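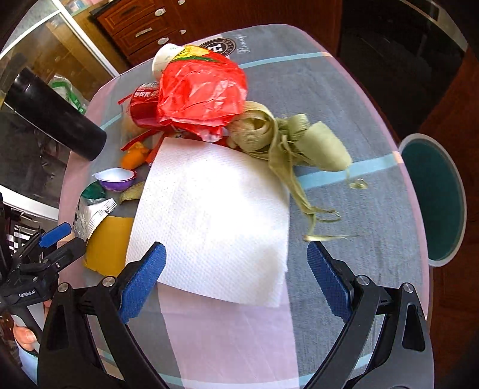

About Kavanagh Table Services

Kavanagh Table Services clears, sorts and resets shared dining tables in offices, training centers and residence halls. Work is carried out by our own crews from depots in Rikard and Plorelley. We do not prepare or sell food.

Scope of work

A standard visit covers removal of cups, cans, paper towels, wrappers, bags and food scraps, followed by a cloth check and a surface wipe. Tablecloths stay in place unless the client has ordered the linen option. Under that option, cloths are changed at each visit and washed at the Plorelley depot.

Sorting

Items are separated at the table into 5 streams: metal cans, paper, film and wrappers, food scraps, and residual. Paper cups go to residual unless the local hauler accepts lined paper. Plastic bags are opened and emptied before sorting. Peels and other scraps are lifted by hand, as scraping drags residue across the cloth. Drink cans are drained and left uncrushed.

Capacity

Each crew is equipped for sites of up to 100 seats. Larger sites, to a limit of 300 seats, are assigned two crews and a second cart. We currently reset 1,000 tables per week across all contracts.

Records

Every visit is logged in Desura, our in-house job sheet system. Entries show arrival time, tables cleared, bag weight per stream and any damaged linen. Clients receive the log at the end of each month. Stained cloths are listed separately, with the table number and the treatment used.

Service hours

Daytime rounds start at 10:30 a.m. and 2 p.m. Evening rounds are available at Rikard sites only. Changes to a regular schedule take effect at the start of the following month.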